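An afternoon at Movard

Movard keeps its robots behind a tile wholesaler, and the sign for the tiles is much bigger. I walked past the door twice. Chanida Intarasuk came out to fetch me with the patience of someone who does this for every visitor, gave me a badge, and asked me not to lean on anything.

I had pictured a room full of people typing. Most of the work is shopping. All day long, fruit goes off the shelf and into a basket, then it all goes back and somebody starts again. Each run is recorded from start to finish, and the recordings are what the learning system gets to study. The target for the fruit task is 700 runs. When I arrived in October they had 162, and the whiteboard said so in rather large numbers.

Algirdas Zariņš runs the recording floor. He told me the dull runs are worth the most to him. A person who is bored reaches for an apple the same way every time, so he changes the layout before that can set in. Fruit moves to another compartment, or the basket starts from the other hand. He also keeps the fumbles, provided the fruit gets picked up again afterward. I asked what happens to the rest. "We label them," he said, in the voice of a man who had spent his morning labeling them.

The shelf is a white diamond affair that would look fine in a wine bar. Chanida likes it because nothing about it is square, and a hand that has only met flat shelves makes a poor guess at the slanted dividers.

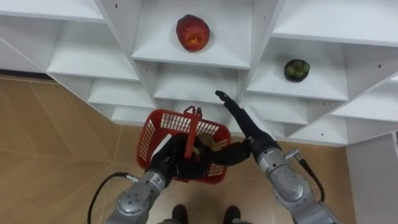
Basket in the left hand, right hand raised, apple and its dark neighbor still on the shelf.

I stayed for a long stretch of this and became far too invested. There is no commentary and no score – I found myself supplying both under my breath until Algirdas looked over.

Coffee is in the corridor. The next task is folding towels, with 350 runs planned, and Chanida was already carrying in the towels when I handed back my badge.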